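Automation at work, who gets the leftover jobs?

Nerngate Help > Work & Jobs

Tess_in_packing
My work (small bottling supplier, wont name it) is putting in a sorting line from Skisstead in May. Right now 4 of us do returns by hand. Boss says no layoffs, we'd "move to exceptions". What does that mean day to day? Is it worse? Been there 5 years and kinda nervous. Pics are the sort of thing I mean, clearing empties off a table and into the bin.

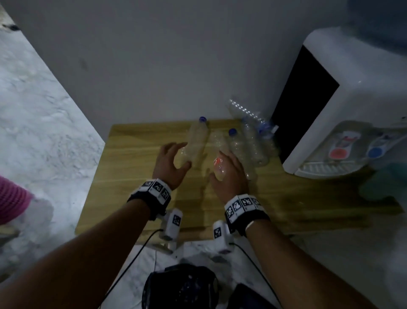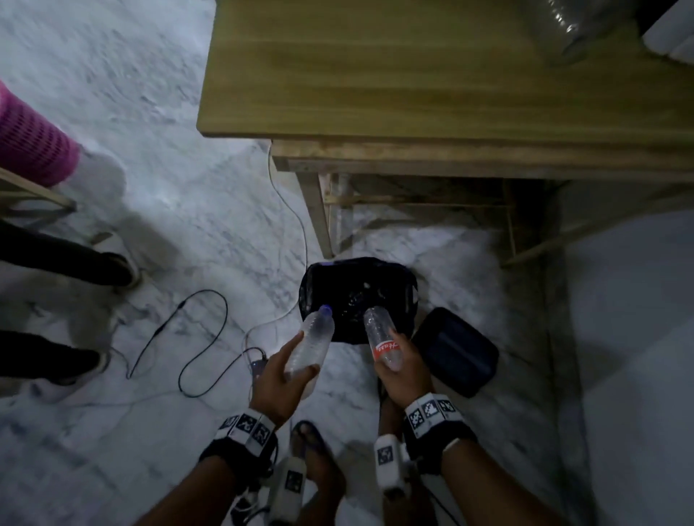
Hours are 6 to 2 now and I'd like to keep them, kid gets out of school at 3. Anybody been thru this?

Ashton Hinds
Yes, at Grurnthorpe. Exceptions = whatever the machine spits out. Crushed stuff, caps on, labels half off. Less bending, my back is better. But you stand in one spot and the line sets the pace, so breaks get weird. Ask now, in writing: who covers you when you step away, does the pay grade change, who clears jams. Clearing jams is a skill, they should train and pay for it. We got 3 days training, not enough. My shift did move, to 10 am start. Ask about that first in your case.

marlow554
depends on the boss tbh

dockside_ray
Disagree w/ Ashton on the pace thing, ours (Faulkner line) had a slow setting, they just didnt tell us untill someone asked. Ask teh installer, not your manager. Also get on the test runs if you can, thats when they still change stuff.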